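Search this site Enter keyword Go

June 18, 2020
By the Ninico workplace desk

Speaker notes: Pens, cups and the shared desk

Opening. Say good morning, wait for the door to close. The talk runs long if I tell the Soliman story in full, so keep it to a minute.

Start with the February count. We emptied every drawer and cup on the second floor at Soliman and put what came out on one long table. There were 254 pens and markers. We tried each one on scrap paper and 57 did not write. They went in the trash that afternoon. The rest would have lasted the floor well past the end of the year, and there was an open order for more.

Ask the room who has bought pens in the past month. Let them answer.

Next point: where a pen lives. People put a pen down where they stop using it. If there is a cup within reach they will mostly use the cup. If the cup is across the room they won't. At the Dostuton office the supply cabinet was by the elevator and the pens were everywhere except the cabinet. 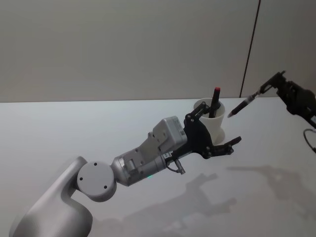
A white cup with a red-capped marker in it, and a pen close by.

Talk about the cup itself. Any plain cup works. A straight-sided one is easier to wipe out. Tall pencils tip a light cup, so put a few coins in the bottom or choose something heavier. Skip the desk organizers with six compartments. We bought them for Irkance and the small compartments filled up with paper clips and dust.

Keep markers in with pens or separate? I get this question every time. On a shared desk I keep them together as long as the cup stays under half full. Caps go on before anything goes in the cup. A marker left open overnight is usually finished.

Pause for questions here if they look restless.

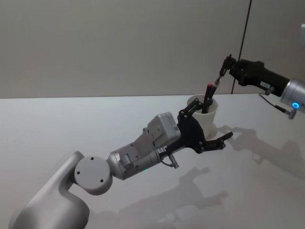 Then the limit. We settled on 4 items per shared desk: two pens, one pencil, one marker. Meeting rooms get more markers and no pencils. Whatever is over the limit goes back to the cabinet on Friday. It takes a few minutes per row of desks and one person can do it.

Mention cost, but briefly. Soliman had been spending 320 dollars a quarter on writing supplies. They skipped the next two orders completely. Do not promise the same result to anyone, their floor was unusually overstocked. 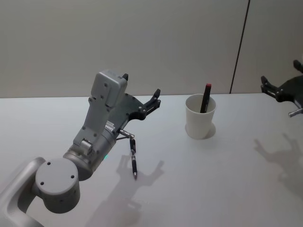
Clear surface rule. At the end of the day the desk has the cup on it and nothing else that belongs to the office. Laptops go in lockers. Paper goes home or in the recycling. The cleaning crew at Dostuton told us they had stopped wiping desks with things on them, which explained the coffee rings.

Pens with clips: clip side out, tip down. Felt tips can go either way but check the package.

Handout is on the back table. Remind them that the cabinet labels are on page two and can be printed on regular paper.

If there is time left, take the question about whiteboard trays. If not, move it to the afternoon session.

We use cookies to remember your settings. Accept Manage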